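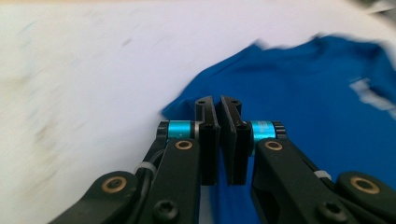
Stakside Opens Second Folding Line for Returned Garments

Stakside, the garment recovery firm, has opened a second hand-folding line at its Drellilum building to handle the growing share of knit tops in its intake. The line began work in February and runs a single shift, from 7 a.m. to 3:30 p.m. It takes T-shirts and other light jersey items only. Trousers, outerwear and anything with a zipper stay on the original line on the ground floor.

The company collects unsold and returned clothing from retailers, checks it, folds it to a common size and sends it out again in mixed cartons. Folding has been the slowest step for two years. Wondimu Araya, operations manager, said the first line was laid out for woven shirts, which hold a crease and can be turned over in one motion.

"Jersey does not behave that way," Araya said. "You put it down and the hem rolls. The fold is quick. Getting the shirt flat and square before the fold is where the time goes."

In a one-week count taken before the change, the first line finished 757 T-shirts per shift. The same crew size on the new line finished 915 in its third week. Stakside has set a target of 2000 per shift across both floors by the end of the year, with woven shirts included in that figure.

The tables are white, with a smooth top and no cloth cover. The old line used padded tops carried over from a pressing room, and Araya said the padding gripped the underside of the shirt while the top layer was being pulled straight. On a smooth top the whole garment slides and can be squared up from one edge. White was chosen over gray so that lint and loose threads show up during inspection. It also shows marks and smudges, and tables are wiped at the start of the shift and again after the midday break.

Table height is fixed at 36 inches. An adjustable version was tried and dropped after the legs drifted out of level under daily use. Workers who need a lower surface stand on a platform two inches high or, at the end station, use a shorter table.

The folding order has also been changed. Shirts are laid face down with the collar away from the worker. The worker smooths from the collar to the hem with both palms, then from the center out to each side seam. The sides come in to a line even with the outside of the collar, the sleeves are turned back along the same line, and the hem is brought up in two folds. The finished piece measures 9 by 12 inches. No folding board is used. Desta Tsegaye, who trains new staff on the line, said boards gave a neat result on medium sizes but slowed the work on anything larger, as the board had to be pulled out through a tight fold.

Printed shirts are handled separately. A heavy print stiffens the cloth under it, and a fold made across the print can leave a line that stays visible after the shirt is opened. Tsegaye has the crew check where the print ends before bringing up the hem, and set the first fold below it where the size allows. Shirts with a large print on the front get a sheet of plain tissue at the fold. Tissue use is being tracked by carton, and no figure has been released.

Dark and bright solid colors, among them black, red and royal blue, are run in batches and kept off the tables used for white shirts. Color transfer has been rare, according to Tsegaye, but a single bad batch last year led to 1441 white shirts being pulled for rewashing. The cause was traced to a bin of unwashed navy samples that had been emptied onto the wrong table.

Cartons and dividers for the new line come from Mendico, which already supplies the ground floor. The divider has been cut down by half an inch to suit the folded width. Tefera, a workwear retailer, is the first customer to receive full cartons from the line. Its order covers short-sleeve crew necks in five sizes, packed by size with the collar facing up. Long-sleeve tops will be added once the sleeve fold has been settled. Two versions are being tried, one with the sleeve laid straight down the back and one with it doubled at the elbow. The doubled version is faster but makes a thicker stack, and a carton packed that way holds fewer shirts.

The ground floor will keep its padded tables for now. Araya said they still give better results on woven shirts with a stiff collar, and replacing them is not in this year's budget. A third table row on the upper floor has been marked out and wired for lighting but has no start date.

Stakside is hiring for the upper floor. New staff spend four shifts with Tsegaye before moving to a station of their own. Applications are taken at the Drellilum front desk until 3 p.m. on working days.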